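Ticket: Former chief executive still shown in email alerts and on some executive pages
Product: Skitier Investor Site Manager
Status: Resolved
Priority: High
Opened by: Corporate Communications, Branuvley
Assigned to: Customer Support, Publishing

Problem as reported

Branuvley announced this morning that its board has appointed Zbigniew Urbańczyk as chief executive officer. The previous chief executive stays on the board as non-executive chair. We put out the release at 7:00 a.m. and switched the leadership records at the same time using a scheduled change set.

The release itself is fine. The following are wrong:

The leadership page shows Mr. Urbańczyk as Chief Executive Officer on the main list, but his own biography page still has his old title, Chief Operating Officer.

The email alert that went to subscribers has the correct headline and body, but the block at the bottom headed "Executive contacts" names the former chief executive in that role. It went to 630 addresses.

The board committees page lists the former chief executive as an executive director. It should say non-executive.

The site search returns the old biography when you type "CEO."

We have an analyst call at 11:00 a.m. and need at least the biography and the board page right before then. Please do not send a second alert without asking us.

Log

7:42 a.m. Support
Ticket received. I can see the same thing on the public site from two different networks, so I am ruling out a browser cache on your side. Please leave the change set as it is for now and don't re-run it. Re-running creates a second version of each record and makes the history harder to read.

Can you tell me whether the biography was edited by hand or through the change set?

7:55 a.m. Branuvley
Through the change set. It was prepared last week by our agency and approved by our legal department yesterday evening. The only thing edited by hand was the release text, where the quote from the chair was shortened after approval.

8:04 a.m. Support
Thanks. The change set has the status "Complete with warnings." The warnings are not shown on the summary screen. You have to open the set and choose Details to see them. There is one warning for each record that was skipped, and the reason given is the same for all of them: "Locked by workflow."

The biography and the committee record were both checked out under a workflow named Stender when the set ran. A locked record is skipped and the rest of the set carries on. That explains why the main list is right and the biography is not. They are separate records.

Do you know what Stender is?

8:11 a.m. Branuvley
Stender was the name of the project for the annual report pages in the spring. It was finished in May. I didn't know it was still attached to anything. The person who ran it has moved to our Siu office and I have sent her a message.

8:20 a.m. Support
The workflow was never closed. It holds 3 records: the Chief Operating Officer biography, the committee membership table and the letter to shareholders. The first two are the ones causing trouble today. The letter is not affected by the appointment, unless you want to change the signature title. I would leave that one, as it was correct when it was signed.

I can release the locks from here, but I need written approval from someone with the Site Owner role. A reply on this ticket is enough.

8:26 a.m. Branuvley
Approved. I am Site Owner. Leave the shareholder letter exactly as published, signature included.

8:31 a.m. Support
Locks released on the biography and the committee table. The letter has been left alone and the workflow is now closed.

Next I ran only the skipped items from the change set. To do this, open the set, choose Details, tick the skipped records and choose Run Selected. Do not choose Run All.

Results:

Biography page title: now Chief Executive Officer.
Biography page text: updated to the approved version.
Committee table: former chief executive now shown as Non-Executive Chair.
Audit committee and nominating committee: no change in membership, as expected.

Please check from your side.

8:47 a.m. Branuvley
The biography is right. On the committee page I still see the old wording on my phone but the new wording on my laptop.

8:52 a.m. Support
Pages are held in the delivery cache for 90 minutes. Your phone is reading the old copy. I have purged the biography, the leadership list and the committee page by address. Please try again, and close the tab first.

8:58 a.m. Branuvley
All three pages are right on both now. That leaves search and the email.
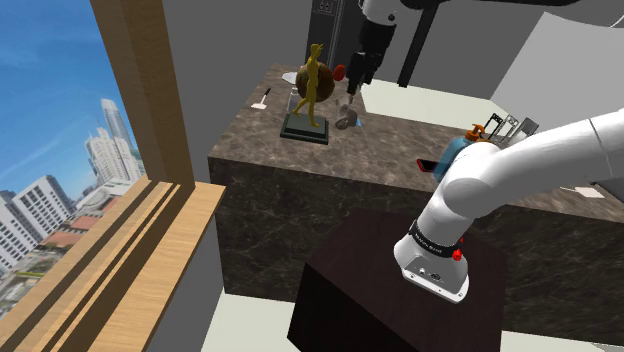 Search results

9:10 a.m. Support
Search uses its own index, rebuilt overnight. A purge does not touch it. I have asked for an early rebuild of the English section. There are 177 pages in it and the job is in the queue behind one other customer.

While looking at this I found a second cause. The old biography has a "Promoted result" setting for the words "CEO" and "chief executive." Even after the rebuild, that setting would have put the former chief executive's page at the top for those words. I have not changed it, because promoted results are a customer decision. You will find it under Search, then Promoted. Change the target page to Mr. Urbańczyk's biography and save.

9:19 a.m. Branuvley
Changed and saved. We also removed "president" as a promoted word, as no one holds that title any more.

9:44 a.m. Support
Rebuild finished. "CEO," "chief executive" and "Urbanczyk" without the accent all return the correct page first. "Urbańczyk" with the accent also works. The name is spelled correctly in the page title and in the address.

Email alert

9:50 a.m. Support
The "Executive contacts" block is not part of the release. It comes from the alert template and is filled in when the email is built. Alerts are built 15 minutes ahead of the release time to allow for large lists. Your change set ran at 7:00 a.m., so the block was filled with the records as they stood at 6:45 a.m. It would have been wrong even without the locks.

This is how the product works at present, and the help page doesn't say so clearly. I have passed that on to the documentation team.

There is no way to recall a delivered email. Your options are:

Send a correction to the same list.
Send nothing and make sure the next scheduled alert is right.
Replace the web copy of the alert, linked from the top of each email as "View in browser." This does not send anything.

9:58 a.m. Branuvley
We talked it over with legal. The release is the formal notice and it was correct, so we will not send a correction. Please replace the web copy. We would like a line at the foot saying the contact block has been updated.

10:15 a.m. Support
Web copy replaced. The line at the foot reads: "The executive contacts in this message were updated after it was sent." I sent a test of the next alert to your address only. Please confirm the contact block.

10:22 a.m. Branuvley
Test received. The contact block is correct and the line at the foot is fine. We are ready for the call. Please keep the ticket open until this afternoon in case the analysts notice something we missed.

2:35 p.m. Branuvley
One more item from the call. The PDF fact sheet in the download area still has the old leadership table on its second page.

2:41 p.m. Support
The fact sheet is an uploaded file and isn't linked to the leadership records, so a change set will never update it. Upload the new PDF with the same file name, using Replace and not Add. Replace keeps the address, so links from other sites carry on working. Tell me when it is up and I will purge it.

3:20 p.m. Branuvley
Uploaded with Replace.

3:24 p.m. Support
Purged. The new file downloads correctly from the public page.

Steps for the next leadership change

1. On the day before, open Workflows and filter by Open. Close any that are finished.
2. Open each record you plan to change and check that there is no lock symbol next to the title.
3. Schedule the change set and the release for the same time, and turn off "Include executive contacts" in the alert for that release.
4. After the set has run, open Details even if the summary says Complete.
5. Purge the leadership list, the biographies and the board pages.
6. Change the promoted search results, then ask Support for an index rebuild.
7. Replace the fact sheet and any other PDF with names in it.
8. Turn the executive contacts block back on before the next alert.

Resolution

Cause: two records locked by an unclosed workflow; alert contact block built before the change set ran; promoted search result pointing to the former chief executive's page.
Fix: locks released, skipped records run again, cache purged, search index rebuilt, promoted result changed, web copy of alert and fact sheet replaced.
Follow-up: request logged to show skipped records on the change set summary screen. No release date set.

3:40 p.m. Branuvley
Fine to close. Please add our Siu office to the notifications for the follow-up request.

3:43 p.m. Support
Added. Ticket closed.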